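How to Run a Bed-Making Readiness Check for a Two-Armed Machine

Guidance for Housekeeping and Facilities Staff
Grillstead Residential Services, Household Automation Program

Purpose of this page

This page explains how to carry out the standard bed-making check used at Grillstead to decide whether a machine is ready to take over part of a housekeeping task. It is written for staff who already know how to make a bed to the Grillstead standard and who may have no technical background. No programming is required. The supplier sets up the machine; the staff member sets up the bed, runs the trials and records the results.

The check covers one chore only. A machine that passes it may be considered for placing pillows. It may not be considered for changing linen, clearing rooms or any other work until the check for that work has been completed.

What the check can and cannot tell you

Making a bed is often treated as a single job. For a machine it is a chain of small jobs, several of which involve soft materials that change shape whenever they are touched. A pillow has no fixed edge to hold. A sheet may fold under a gripper, slide with it, or stay where it is while the gripper closes on nothing. A staff member corrects for these things without thinking. Each of them must be tested separately when a machine does the work.

The check will tell you how often the machine completes the pillow task without help, how long it takes, and what kind of help it needs when it fails. It will not tell you whether the machine is worth its cost. That question is handled by the purchasing office after all checks are complete.

Before you begin

You will need the following:

One single bed, made up with a plain fitted sheet
One pillow of the type used in the building
The trial sheet, form 6
A timer
A pencil and a clipboard
A second staff member to stand at the stop control

Reserve the room for the full morning. Trials should not be squeezed in between other duties. A hurried setup is the most common reason a set of results has to be thrown out.

Read the supplier's safety card before entering the room. The Fesia and Maltusetti units have different stop controls, and staff who have trained on one should not assume they know the other. On the Fesia unit the stop control is a push button on a cable. On the Maltusetti unit it is a pedal.

Step 1. Prepare the bed

Push the bed against the wall so that it cannot shift when the arms press on the mattress. Lock the wheels, if it has them. Fit the sheet and smooth it by hand from the center outward. Perfect smoothness is not required, as part of the purpose of the check is to see how the machine copes with an ordinary sheet.

Use a pillow that differs in color from the sheet for the first set of trials. Most machines find a pillow by looking for its outline, and a clear contrast gives the supplier a fair start. The second set should use a pillow closer in color to the sheet. Record the two sets separately.

Step 2. Decide on the clutter level

Real beds are seldom bare. Form 6 therefore has a box for the clutter level, which must be filled in before the first trial of each set.

Level 0: nothing on the bed except the pillow.
Level 1: a few small, light items near the back of the mattress, away from the pillow.
Level 2: items close to the pillow or touching it.

Thin plastic, crumpled cloth and flat paper are good choices for Levels 1 and 2, because each causes a different kind of trouble. Thin plastic can be difficult for a camera to pick out. Cloth may be mistaken for bedding. Flat paper is hard to pick up from a soft surface. At this stage the machine is not expected to clear these items. It is expected to leave them alone and place the pillow correctly.

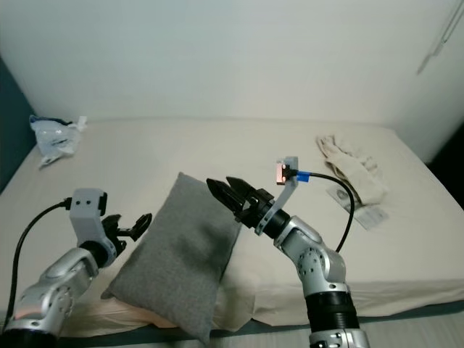
Page last changed: May. Maintained by the Household Automation Program.

A Level 1 layout has the plastic bag in one back corner of the bed and the cloth and paper card toward the other, with the pillow forward of them and a gripper on either side. When you set up your own trials, keep the items in the same places for the whole set. Mark their positions on the diagram on the back of form 6 so that another staff member could repeat the layout.

Step 3. Check the starting position

Place the pillow at the center of the bed. Both grippers should be able to reach it without either arm stretching to its limit. Ask the supplier's technician to confirm this before the first trial.

Look along both arms for cables. A cable that hangs in a wide loop can drag over the bedding or catch on an item as the arm moves. Report any cable that touches the sheet in the starting position, and do not try to tie it back yourself. The technician must do this, as a cable that is too tight may pull loose at the wrist.

The two grippers do not need to be at the same height. Many machines approach a pillow with one gripper low, to steady it, and the other near its top edge. Either arrangement is acceptable.

Step 4. Run the trials

Each set consists of 50 trials. Run them as follows:

1. The second staff member takes the stop control and says "ready."
2. The technician starts the machine.
3. Start the timer when either arm first moves.
4. Watch without speaking or reaching toward the bed.
5. Stop the timer when both grippers have let go and the arms have pulled back.
6. Score the trial before anyone touches the pillow.
7. Return the pillow to its starting position.

Do not adjust the sheet between trials unless it has come off a corner of the mattress. Creases build up over a set, and a machine that can only work on a fresh sheet is not ready for use in a residence. If the sheet does come off, note the trial number, refit it and continue.

Take a break of at least 10 minutes halfway through the set. The person at the stop control should change places with the person keeping the record at that time.

Step 5. Score each trial

Give each trial one of four scores.

Complete: the pillow lies flat at the head of the bed, within a hand's width of center, and no other item has been moved.

Complete with disturbance: the pillow is placed correctly, but another item has been moved or the sheet has been pulled out of place.

Incomplete: the machine has finished or given up, and the pillow is not correctly placed.

Stopped: a person used the stop control for any reason.

A second attempt by the machine within the same trial is allowed. People also adjust a pillow more than once. Write the number of attempts in the margin, as this affects the time.

Please score what you see. Staff sometimes give a generous score when the machine has come close - a pillow left leaning against the wall, for instance, when it should be flat. Such a trial is incomplete.

Step 6. Work out the result

Add up the trials scored as complete. Trials scored as complete with disturbance are reported on their own line and do not count toward the pass mark. The pass mark at Level 1 is 45 trials out of 50, with no more than 2 stopped. There is no pass mark at Level 0, which is used only as practice for the staff and the technician.

Next, find the middle time for the complete trials. The program compares this with the time taken by a member of the housekeeping staff working at a normal pace. A machine may be slower than a person and still be useful, provided the room is empty while it works and the next task does not depend on it.

What our results show so far

In our own trials at the Tran building, the better of the two units completed 66 percent of its trials at Level 1. It rarely damaged or dropped anything. Most failures were of one kind: a gripper closed on a fold of sheet together with the edge of the pillow, and both were lifted. The other common failure was a pillow that had been gripped well but was let go too early and rolled forward.

At Level 2 neither unit produced results that could support a decision. Both tended to treat cloth lying against the pillow as part of it.

The program's present view is that pillow placement is within reach and that full bed-making is not. Tucking, turning down and fitting corners all require the machine to feel when fabric is tight, and no unit we have tested does this reliably. Housekeeping schedules should continue to be planned on the basis that beds are made by staff.

Common problems

The machine does not start. Check that the stop control has been released. On the pedal version it must be pressed a second time to reset it.

The pillow falls over before the trial begins. Set it upright again with its base pressed lightly into the mattress. If it will not stand, lay it flat and note this on the form. Do not mix upright and flat starts in one set.

The machine pauses over the bed for a long time. Allow 2 minutes from the last movement and then score the trial as incomplete. Ask the technician to return the arms to the starting position before you approach.

The lighting changes during the set. Close the blinds and use the ceiling light throughout. Sunlight moving across a pale sheet can alter the results.

After the check

Switch off the machine at the wall, with the technician present. Strip the bed and send the linen to be washed, as it will have been handled many times. Place the completed form 6 in the program folder at the housekeeping desk and keep a copy for the building. Forms with missing clutter levels or unscored trials will be returned.

Questions about this procedure should be sent to the Household Automation Program through the Grillstead staff mailbox. Suppliers requesting a check should use the separate intake form, available from the purchasing office.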